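Plerkano por dentro: reseña del kit de demostraciones de Clernik tras su jornada de puertas abiertas

Clernik abrió su taller un sábado de febrero para enseñar Plerkano, el kit con el que un laboratorio pequeño puede registrar tareas manuales y entrenar después un brazo de dos pinzas. Pasé allí la mañana y parte de la tarde. Lo que sigue es mi valoración del producto, que cuesta 1750 euros sin el brazo.

El kit se compone de una cámara que se lleva en la cabeza, una unidad de grabación que se engancha al cinturón y el programa de etiquetado, llamado Mamska. El arnés pesa 310 gramos. Lo llevé puesto casi una hora y me molestó algo en la frente, sobre todo al mirar hacia abajo. La correa trasera se ajusta con una rueda que queda bien firme, aunque con gafas las patillas rozan con la almohadilla lateral.

La visita estaba organizada por mesas. En cada una se trabajaba una tarea doméstica distinta: doblar servilletas, cerrar tarros, guardar cubiertos, limpiar unas gafas. Esta última es la que más me interesaba, porque junta un objeto rígido y delicado con un paño que cambia de forma cada vez que se toca.

Ross Morrison, responsable de la parte de datos, pidió a los visitantes que trabajaran a ritmo normal y sin exagerar los gestos. Según explicó, las grabaciones demasiado lentas dan peor resultado en el brazo.

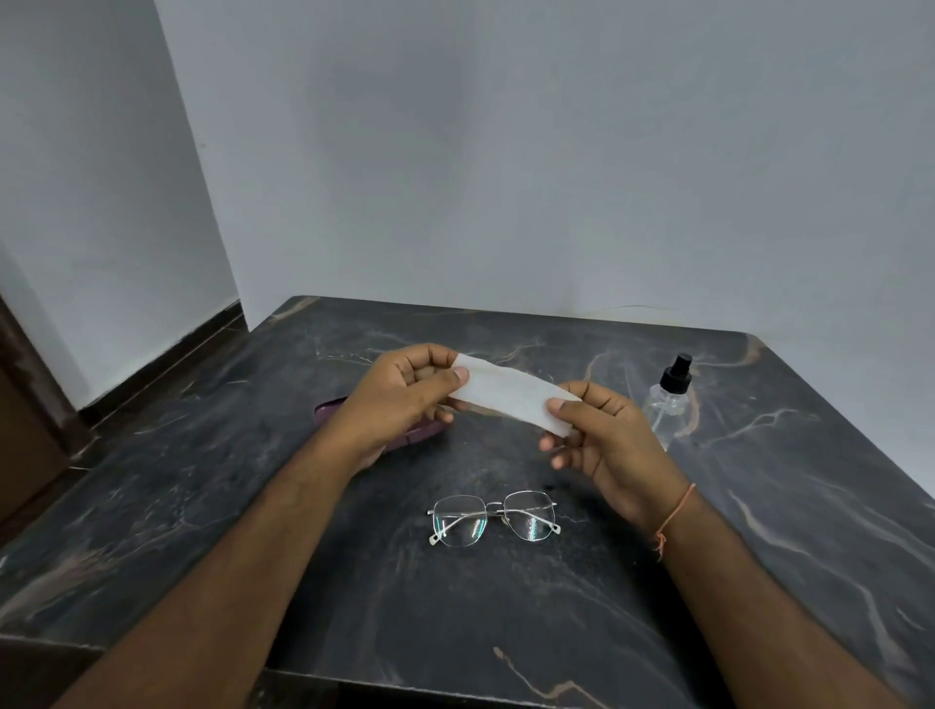
¿Cuántas demostraciones hacen falta para que el brazo repita una tarea nueva? En el taller usaron 251 para la de las gafas, y Morrison reconoció que con menos de la mitad el brazo perdía el paño a menudo.

Después vimos la ejecución. El brazo hizo dos intentos delante del grupo. En el primero cogió el paño por un extremo, falló al buscar el otro y lo dejó caer. En el segundo lo sujetó con las dos pinzas y frotó una lente, despacio y con poca presión. La otra lente no la tocó. Me pareció correcto que no cortaran la sesión tras el fallo.

Mamska es lo mejor del conjunto. Divide cada grabación en pasos y propone una etiqueta para cada uno; corregirla cuesta un par de clics. Se equivoca cuando una mano tapa a la otra, y en ese caso hay que marcar el paso a mano. La exportación funciona con los formatos habituales y también con los controladores de Khasawneh, que son los que llevaba el brazo de la demostración.

La batería es el punto flojo. La unidad que probé se apagó antes de la pausa de la comida y hubo que cambiarla por otra. No se puede cargar mientras graba. El manual está solo en inglés y la parte de calibración se queda corta: tuve que preguntar qué distancia a la mesa era la adecuada y me dieron dos respuestas distintas.

Lo recomendaría a un grupo universitario que ya tenga brazo y alguien con tiempo para revisar grabaciones. Para un aula de secundaria lo veo caro. El precio incluye un año de Mamska; la renovación se paga aparte y en el taller no quisieron dar la cifra.

La próxima jornada está anunciada en la web de Clernik. Hay que apuntarse antes y las mesas se llenan pronto, así que conviene llegar a primera hora.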